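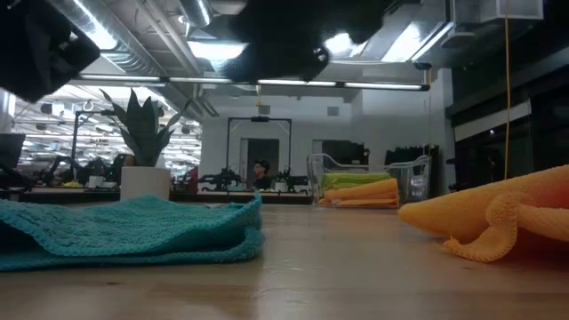 How many people do we need at the table for the towel task?

Two are enough. One student operates the arms, and the other stays beside the stop button and arranges the cloths between the runs.

SECTION 4. SETTING UP THE TOWEL TASK

This section is for student teams who have finished Section 3 (homing and power) and want to practice with soft objects. The towel task is part of the Prergate student challenge, but the club uses it also for training of new members in August. Read the whole section one time before you start. Only members who have signed the safety sheet may switch the arms on.

4.1 Before you begin

You need the following:
- a table with both arms mounted and homed
- the clear plastic bin
- towels or cloths in more than one color
- the team laptop with the Zira control program
- the paper log from the shelf

CAUTION: Tie long hair and remove scarves, lanyards and bracelets. The fingers are made to hold cloth and they will hold your sleeve also.

4.2 Preparing the table

1. Press the stop button and check that the status line in Zira says HOLD.
2. Wipe the table with a dry cloth. Do not use spray cleaner near the arms.
3. Put the bin where both arms can reach the near side of it. If you are not certain, move each arm by hand in HOLD and see if the fingertips come over the rim.
4. Place the loose towels in front of the bin. Leave bare table between them for the first runs. When the team becomes better, you can let them overlap.
5. Make one towel flat and one towel crumpled. A flat towel is more difficult to pick up, and the judges ask for both.

Note: Towels with a label are allowed. Do not cut the labels away, because the vision program of some teams uses them to find a corner.

4.3 Checking the fingers

1. With the arms still in HOLD, look at the inner face of each fingertip. Small scratches are normal. Replace the finger if it has a crack or a sharp edge.
2. Close the fingers slowly with the slider in Zira. The tips must meet without pushing each other to the side.
3. Put the corner of a towel between the tips, close them and pull gently. If the cloth slides out, increase the grip value by one step and try again. Do not go higher than 10.
4. Open the fingers completely and write the final grip value in the log.

CAUTION: Keep your own fingers out of the gap during step 2. Hold the towel by the opposite corner during step 3.

4.4 Connecting the wrist camera

1. Open the Cameras page in Zira and select the wrist camera of the arm you are testing.
2. Type port number 1053 and press Connect. If the picture stays black, close the page, wait a moment and open it again.
3. Check that both fingertips are visible and that you can see the table between them.
4. Turn off the automatic color setting. Otherwise the orange towels change their color when a lamp is reflected in the wood, and your program may lose them.
5. Rotate the wrist slowly to each side and watch the cable. The joint is not made for a full turn of 360 degrees, and the cable will become tight before you reach it.
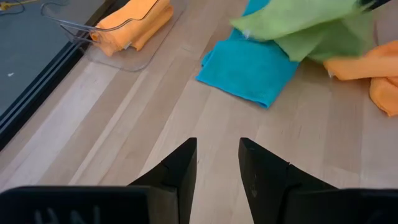

Figure 4-2. Wrist camera view, with the green towel lifted over the blue one.

Note: The tray may stay on the table during practice. In the challenge it is used for the last towel only, so put it close to the edge rail, where it does not disturb the other work.

4.5 First run

1. Set the speed to SLOW. This is obligatory for the first four runs of every team, also if you have experience from last year.
2. The second student says "clear" when all hands are behind the tape line.
3. The operator releases HOLD and moves one arm above the nearest towel.
4. Lower the arm until the tips touch the cloth lightly, close the fingers, and lift.
5. Wait until the towel stops swinging before you move to the side. A swinging towel can pull the others with it.
6. Lower the towel and open the fingers. Go back to HOLD before somebody reaches over the table.

If the arm picks up two towels together, do not shake them apart with the arm. Go to HOLD, separate them by hand and repeat the run. For the log this counts as a failed run.

4.6 Common problems

The fingers close but the towel stays on the table - the arm is too high. Lower it in small steps.

The arm stops with a force message - the tips have pressed on the wood. Go to HOLD, lift the arm by hand and confirm the message in Zira.

The picture from the wrist camera comes late - close the recordings on the laptop. The Ghiță laptops have small disks and become slow when they are full.

The saved positions are wrong - somebody has probably moved the table. Repeat the homing from Section 3.

For broken fingers or a damaged cable, leave the arm switched off and write to Ilir Živković at the Wonitz workshop desk. Please give the number of the table and which arm it is, left or right.

Section last changed 2/20/23. Continue with Section 5, Folding With Two Arms.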